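4. Recording Demonstrations for the Cable Insertion Task

4.1 Purpose

This section sets out how operators record demonstrations for the cable insertion study. The study asks whether a policy trained on short, uneven recordings from ordinary rooms can place a network cable as reliably as one trained on recordings from a fixed bench. The method and its first results are given in the Vimden technical report. Operators do not need to read the report before starting, but they should read Section 4.6 below.

Procedures in this section replace those issued in April. Sites that still hold the earlier sheet should discard it.

4.2 Before You Begin

Confirm that the arm has passed the joint check in Section 3. Confirm that the Plomance recording software shows a green status for every camera and for the gripper encoder. If any status is amber, stop and follow Section 7.

CAUTION: Keep hands out of the reach of the arm whenever the motors are enabled. The arm may move to its rest position without warning when the software restarts.

4.3 Setting Up the Workspace

1. Place the open-frame rack so that the front panel of the switch faces the arm.

2. Set the work board in front of the rack. The board must not rock when pressed at a corner.

3. Cover part of the board with a paper mailer, a cloth or a sheet of card. Change the covering at the start of each block. Varied backgrounds are part of the method, and printed surfaces are welcome.

4. Lay the Ethernet cable across the covering with one connector within reach of the gripper.

5. Leave the rest of the room as it is. Furniture and household items near the rack do not need to be removed unless they block the arm.

6. Enable the motors and guide the arm slowly through its full working range. Check that the elbow clears the board and that the gripper cable does not pull tight.

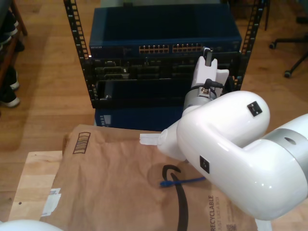

Figure 4-1. Arm, open-frame rack with Netgear switch, and Ethernet cable on a paper mailer.

Note: The make of the switch is not fixed by the protocol. Record the make and the port layout in the session form.

4.4 Recording a Block

A block is made up of 13 demonstrations with the same covering and the same rack position.

1. Open a new block and enter the site code.

2. Return the arm to its start pose and wait for the tone.

3. Guide the gripper to the connector, close it, and lift.

4. Bring the connector to the assigned port and insert it with one steady motion.

5. Open the gripper, withdraw, and press Save.

6. Remove the cable by hand with the motors disabled. Lay it down in a new position before the next demonstration.

If the connector slips, do not stop the recording. Complete the attempt and mark it "recovered." If the connector falls to the floor, mark the attempt "failed" and save it.

CAUTION: Do not force a connector that has met the port at an angle. Withdraw and approach again.

4.5 Uploading

Upload each block before opening the next. Send questions about rejected files to Valquíria Fagundes. Requests for a change of port assignment go to Eilif Lundgren.

4.6 Why Recovered Attempts Are Kept

In the first trial, the policy was trained on 400 demonstrations and tested on racks it had not seen. With recovered attempts included, it completed 73 percent of insertions. Without them, it most often stalled after a poor first contact with the port. Failed attempts are stored but are not used in training at present.

Section revised Dec 15, 2018. Approved by Sverre Boström.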